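How Trees Write Their Diaries in Wood

Reading time: 4 minutes

Have you ever run your finger along a wooden table and felt tiny ridges under your skin? Look closely and you might spot stripes, swirls, little dark flecks or even a round knot like an eye. That pattern is called the grain, and it was made by a living tree, bit by bit, while it stood outside in the sun and the rain. Isn't that brilliant? Let's find out how it gets there!

What is inside a trunk?

Start on the outside with the bark. Bark is a tree's coat. It keeps out insects, frost and hungry animals, and it can be smooth, flaky, or so bumpy that it hurts to climb.

Just under the bark is a soft layer that carries sugary food from the leaves down to the rest of the tree. Then comes a very thin layer with a very long name, the cambium (say it "KAM-bee-um"). It's thinner than a sheet of card, but it is the part that does the growing. On one side it makes new bark, and on the other side it makes new wood. So a trunk gets fatter from near the outside, and the oldest wood is right in the middle!

The newer wood is called sapwood. It is full of tiny tubes, a bit like a huge bundle of drinking straws, and they carry water from the roots all the way up to the leaves. The older wood in the centre is called heartwood. Its tubes are blocked up and don't carry water any more, but it helps to hold the tree up. Heartwood is often darker, and in some trees the difference is amazing: creamy yellow at the outside and chocolate brown in the middle.

Rings, rings, rings

In spring, when there's usually plenty of water and the days are getting longer, a tree in a country like ours grows quickly. The wood it makes then is pale, with big tubes. Later in the summer the tree slows down, and the wood it makes is tighter and darker. In winter it has a rest. Then April comes round, the buds open, and off it goes again!

One pale band and one dark band together make one ring, and one ring usually means one year. If you find a stump with 65 rings, that tree was probably 65 years old when it was cut down. It might be older than your gran!

The rings aren't all the same width, either. A wide ring often means a good year with lots of rain and sunshine. A thin ring can mean a dry year, or a year when caterpillars ate the leaves, or when a bigger neighbour was hogging all the light. Scientists who study tree rings are called dendrochronologists. (Try saying that with a mouthful of toast.) They don't need to chop a tree down to look. They use a hollow drill to take out a thin stick of wood, thinner than a pencil, and read the stripes along it.

Trees in very warm, wet places, such as some rainforests, can grow all year round. Their rings may be very faint, or there may be no clear rings at all.

So where do the stripes come from?

If you slice straight across a trunk you see circles. But planks are cut the long way, from top to bottom, so the saw goes through the rings from the side. That turns the circles into long lines and curves.

Here's a way to see it for yourself. Roll up 2 flat pieces of modelling clay, one light and one dark, laid on top of each other, like a Swiss roll. Ask a grown-up to cut across the roll. Spirals! Now ask them to cut another roll the long way. Stripes! It's the same clay, only cut differently. (Your roll makes a spiral and a real tree makes separate rings, but the stripes work in the same way.)

If the saw cuts near the outside of the trunk, you often get big pointy arches, like a row of church windows. If it cuts right through the middle, the lines come out much straighter.

What about knots?

A knot is the place where a branch began. As the trunk gets fatter it grows around the bottom of the branch and wraps it up. When the wood is sawn, the branch gets sliced too, and there it is, a dark round spot with the other lines flowing past it like a stream going round a stone.

Hard or soft?

Woodworkers talk about hardwoods and softwoods, and the names are a bit cheeky. Hardwoods come from trees with wide leaves, such as oak, beech and maple. Softwoods mostly come from trees with cones and needles, such as pine and spruce. But balsa, which is so soft you can dent it with your thumbnail, is a hardwood! And yew is a softwood, even though it's tough enough to have been made into longbows.

Joining it all together

A tree trunk is only so wide, so big tabletops and floors are often made from lots of narrower pieces glued side by side. The ends are often staggered, like bricks in a wall, so the joins don't all fall in one line. This helps to make the whole thing stronger, and you get lots of different colours next to each other too.

Go on a grain hunt!

Find 4 wooden things at home or at school. A ruler, a door, a spoon and a chair would be a good start. Put thin paper over each one and rub gently with the side of a wax crayon. Which one shows the most lines? Can you find a knot? Can you find a place where one piece of wood stops and another begins?

Write the name of each thing on your rubbing and stick them all on the wall. You'll have your very own wood museum!
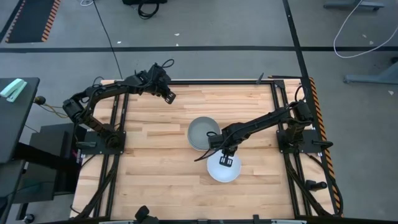

Cream, honey and light brown: see how the planks are staggered, and look for the little dark grain marks.

Contact us | © Plendel Young Readers 2022 | Back to top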